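Clube de Robótica de Drinine
Ata da reunião ordinária
12 de janeiro de 2026, sala 316

Presentes: a coordenação do clube, o grupo de programação, o grupo de mecânica, o grupo de cenário e objetos, a professora responsável pela sala, os alunos novos do primeiro ano.
Ausente com justificação: o grupo de comunicação.
A ata foi escrita pela secretaria do clube. Peço desculpa por algum erro de português, e agradeço que as correções sejam enviadas por escrito, como da última vez.

1. Abertura e aprovação da ata anterior

A reunião começou às 9 horas. Foi lida a ata anterior. O grupo de mecânica pediu uma correção no ponto sobre as tampas dos braços: estava escrito que o grupo ia imprimir as tampas de novo, mas o que ficou combinado foi somente verificar se é necessário imprimir. A correção foi aceite e a ata foi aprovada.

A coordenação lembrou que a sala 316 é partilhada com a turma de eletrotecnia e que a bancada do lado da janela não é nossa. Foram encontradas lá ferramentas do clube. Quem usa uma chave deve pô-la outra vez na gaveta no mesmo dia.

2. Estado do projeto Arthur

Para os alunos novos, a coordenação explicou em poucas palavras o projeto. Arthur é o nome do nosso trabalho para o encontro de clubes em Amham, no mês de junho. A tarefa é arrumar compras numa pequena banca de mercado: os dois braços tiram produtos dos cestos e põem-nos num saco, conforme uma lista que o júri entrega na hora. O regulamento permite sacos de plástico e sacos de pano, e cada equipa declara antes da prova qual deles vai usar.

O grupo de programação apresentou o trabalho desde dezembro. O movimento de ir buscar os legumes está melhor do que no outono. A parte que ocupa mais tempo é o saco. O saco de pano tem asas de corda, e a pinça consegue fechar-se sobre a corda, mas o ponto onde ela agarra muda muito o resultado. Se a pinça agarra em baixo, perto do tecido, a boca do saco fica mais estável. Se agarra no alto do arco, a corda dobra-se e o saco roda. O grupo propôs treinar somente com a pega baixa até ao fim do mês e depois comparar.

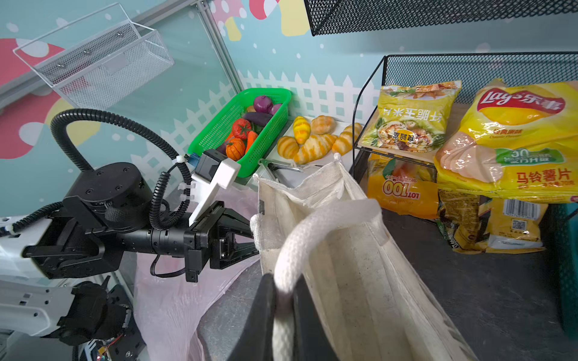 O grupo de mecânica concordou com a proposta, mas pediu atenção à força de fecho. Foi dito que alguns alunos aumentam o valor quando o objeto escorrega e depois esquecem-se de o repor. O aluno seguinte usa o mesmo valor com os pãezinhos, e os pãezinhos ficam com marcas. Ficou decidido que o valor da força é escrito na folha que está junto do computador, no princípio e no fim de cada sessão. A folha tem uma coluna nova para este efeito.

Uma aluna do primeiro ano perguntou se não seria mais simples prender o saco à mesa com uma mola. A coordenação respondeu que o regulamento de Amham não permite fixar o saco, e que a pergunta já foi enviada à organização no ano passado. A aluna pediu para ver a resposta. A secretaria vai procurar a mensagem e colocá-la na pasta comum.

Discutiu-se também o nome dos braços. Os alunos mais velhos chamam "Uno" ao braço da esquerda, e isto causou confusão, pois o programa de arranque da prova também se chama Uno. Na semana passada alguém pediu "desliga o Uno" e foi desligado o programa, com perda da gravação. Depois de uma discussão mais longa do que o assunto merecia, ficou decidido: o programa continua a chamar-se Uno, e os braços chamam-se simplesmente esquerdo e direito, vistos do lado de quem está sentado ao computador. O grupo de programação muda os nomes nos ficheiros.

3. Disposição da banca

O grupo de cenário e objetos pediu que a disposição dos cestos fique igual para todos. Cada sessão começa hoje de maneira um pouco diferente, e depois é difícil saber se um erro vem do programa ou da mesa. A proposta do grupo, lida na reunião, é a seguinte.

O cesto verde com os legumes fica à esquerda, encostado ao fundo. A seguir vem a tábua com o pão, depois a estante preta de arame, e à direita o cesto da fruta. O espaço em frente fica livre para os sacos. Os cestos pendurados nas paredes não entram na tarefa e não devem ser usados para guardar coisas — nem canetas, nem parafusos.

O grupo de programação aceitou, com uma reserva. Se tudo está sempre no mesmo lugar, o programa aprende o lugar e não o objeto, e em Amham a mesa vai ser preparada por outras pessoas. A reserva foi considerada justa. Depois de ouvidos os dois grupos, decidiu-se que as posições dos cestos são fixas, mas que os produtos dentro de cada cesto são misturados entre as gravações. Quanto aos sacos, a posição pode variar dentro da metade da frente da mesa.
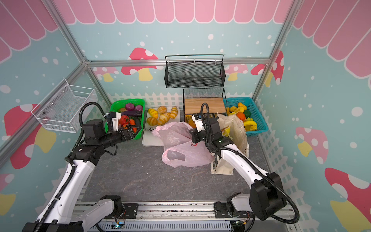
Passou-se depois à questão de os dois braços trabalharem ao mesmo tempo. Até agora, na maior parte das sessões, um braço espera que o outro termine. O grupo de programação quer que o braço esquerdo escolha no cesto dos legumes enquanto o direito trata do saco. O grupo de mecânica tem receio de uma colisão no centro da mesa e lembrou que os tubos dos cabos fazem arcos largos, que ocupam mais espaço do que a pinça. Foi pedido que o limite de aproximação seja calculado com os tubos incluídos. O grupo de programação disse que hoje o cálculo conta somente com as peças rígidas.

Ficou decidido que o trabalho simultâneo será experimentado primeiro em velocidade baixa, com uma pessoa junto do botão de paragem. Esta pessoa não faz outra coisa durante a experiência. O telemóvel fica na mochila.

A professora responsável pediu ainda que as sessões com os dois braços não sejam feitas durante o intervalo grande, quando entram muitas pessoas na sala. O pedido foi aceite sem discussão.

4. O saco de plástico

Este ponto foi pedido pelo grupo de cenário. O saco de plástico cor-de-rosa é o objeto mais difícil para o programa. É fino e deixa ver a mesa por baixo, e quando está estendido as asas ficam coladas ao resto do saco. Um aluno do grupo contou que à mão também precisa de esfregar as duas folhas para o abrir, e que não sabe como explicar este gesto a uma pinça.

Houve duas opiniões. A primeira é de deixar o saco de plástico e declarar em Amham o saco de pano. Com esta escolha o clube trabalha com mais calma, mas perde a pontuação adicional que o regulamento dá ao saco de plástico. A segunda é de continuar com os dois até à Páscoa e escolher nessa altura. Os alunos que estiveram na prova do ano passado defenderam a segunda opinião com bastante energia.

Votou-se por braço no ar e foi aprovada a segunda opinião. Como condição, cada sessão tem uma parte própria para o saco de plástico, em que ele começa deitado na mesa, com as asas para o lado do fundo. O saco de pano, durante essa parte, fica encostado à direita, junto do cesto da fruta, para não atrapalhar o movimento. Não deve ser posto no chão da sala, onde alguém o pisa.

O grupo de cenário recordou que a pinça de servir fica sempre em cima da tábua do pão, atravessada à frente. Quem a muda de lugar para fazer uma experiência deve escrever isso na folha. Os pacotes da estante podem trocar de lugar entre si, mas a estante não deve ficar tão cheia que os pacotes caiam quando se tira um.

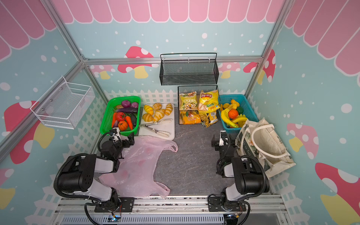

5. Material e despesas

A coordenação informou que o clube tem 800 euros para o projeto até ao fim do ano letivo. Foram apresentados os pedidos seguintes:

— abraçadeiras brancas para os cabos, do tamanho pequeno (aprovado);
— filamento branco para os suportes dos sensores (aprovado, a comprar na mesma loja);
— sacos de plástico de reserva, iguais ao que temos (aprovado);
— um segundo saco de pano (adiado; o grupo de cenário pergunta primeiro em casa se alguém tem um parecido);
— um monitor maior para o computador da banca (recusado, com o argumento de que a viagem a Amham deve ser paga primeiro).

O aluno que pediu o monitor quis que ficasse escrito na ata que não concorda. Fica escrito.

Sobre os suportes dos sensores, o grupo de mecânica mostrou o desenho novo. A furação é igual à do desenho antigo, portanto pode ser montado sem mudar a pinça. O grupo vai imprimir primeiro um suporte e experimentar, antes de fazer o outro.

6. Horário das sessões

O horário atual mantém-se até à próxima reunião. Os alunos do primeiro ano entram nas sessões acompanhados por alguém que já conhece os braços. Durante as primeiras semanas fazem a parte de preparar a mesa, de misturar os produtos e de preencher a folha, e só depois comandam os braços. Dois alunos disseram que gostavam de começar mais cedo. A coordenação respondeu que se pode conversar sobre isto caso a caso, e que depende também de como as folhas são preenchidas.

No fim de cada sessão, os braços voltam à posição de descanso antes de se cortar a corrente. Houve um engano nesta parte em dezembro. Pede-se que a ordem seja respeitada mesmo quando já tocou.

7. Tarefas até à próxima reunião

Programação: mudar os nomes dos braços nos ficheiros; incluir os tubos no limite de aproximação; preparar a comparação entre a pega baixa e a pega alta.
Mecânica: imprimir e experimentar o suporte novo; ver o aperto dos parafusos da calha da frente.
Cenário e objetos: afixar a disposição aprovada na parede da sala; procurar o segundo saco de pano.
Coordenação: escrever à organização de Amham sobre a hora de chegada e sobre as tomadas elétricas.
Secretaria: encontrar a resposta sobre a fixação do saco; traduzir o regulamento para os alunos que ainda não o leram.

8. Outros assuntos

O grupo de comunicação enviou por escrito um pedido de textos curtos para a página do clube. Cada grupo entrega um parágrafo. O grupo de mecânica perguntou se pode entregar um desenho em vez do parágrafo, e a pergunta vai ser passada a quem a fez.

A chave do armário continua perdida. Quem a tiver, que a deixe na portaria.

Não havendo mais assuntos, a reunião foi encerrada e esta ata vai ser lida e votada na próxima.

A secretaria do Clube de Robótica de Drinine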